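## Jar lids and other small battles

I buy spices from Trukari in bulk, and 3 months on every lid is glued shut with paprika dust. My fix – wipe the threads with warm water and dry them well. A stuck lid gets 55 seconds under the hot tap, then a rubber band for grip!
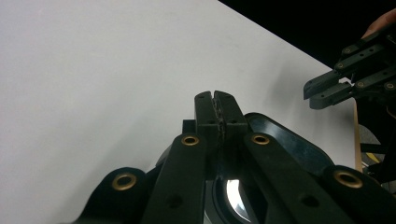
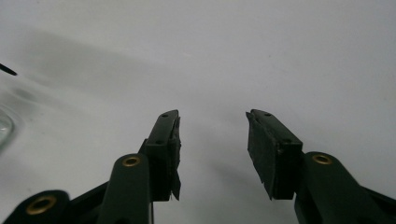
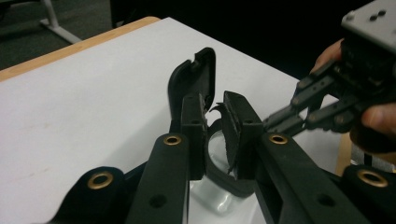
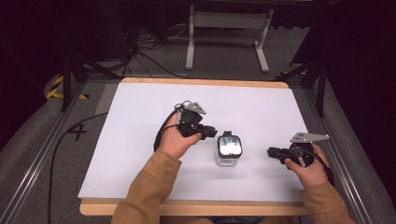

Decanting is messy, so I do mine over something I can lift and fold. A sheet of white paper under a small glass jar, like the one in the last photo, is plenty. Fold it into a chute and tip the spilled cumin back in.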